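Nillex hard wax oil, 400 ml tin – three months on

I'd put off refinishing our kitchen worktops for years. They had gone grey round the sink, with a black ring where the washing-up bottle lives, and I'd half decided to rip them out. Then in January I bought a tin of Nillex in clear satin from Prellelero and gave it a weekend. I'm so glad I did!

Sanding first, which is as dull as ever. I went through the lot with a borrowed sander and finished by hand along the grain. The oil itself is lovely stuff. It's thin enough to spread with a cotton rag, it hardly smells, and it doesn't go tacky while you're still working out which bit you've missed. I did 2 coats, leaving it overnight in between, with a quick rub with a fine pad before the second.
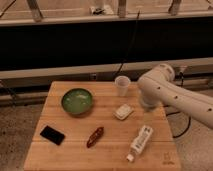
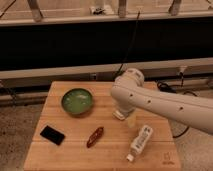
What I love most is the colour. The last oil I used (Bestlow's, which I'd been loyal to for ages) turned everything a bit orange, and this one just warms the wood up and leaves it alone. Water still beads by the sink. Tea wipes off. Beetroot left a faint pink mark that had gone by the next morning – I was braced for worse.

Moans, then. The lid is a pig to get back on once there's oil in the rim, so wipe it before you close it. The tin says 20 hours to dry and our cold kitchen needed nearer twice that. And it costs more than Bestlow, though I've still got a third of the tin left after doing both worktops, the windowsill and a chopping board I found at the back of a cupboard.

Dry your rags flat outside before you bin them, as oily cloths can catch fire if they're left scrunched up. It's on the label in tiny print and ought to be a lot bigger.

I'm doing the Yeoh bench in the hall next, if it ever stops raining.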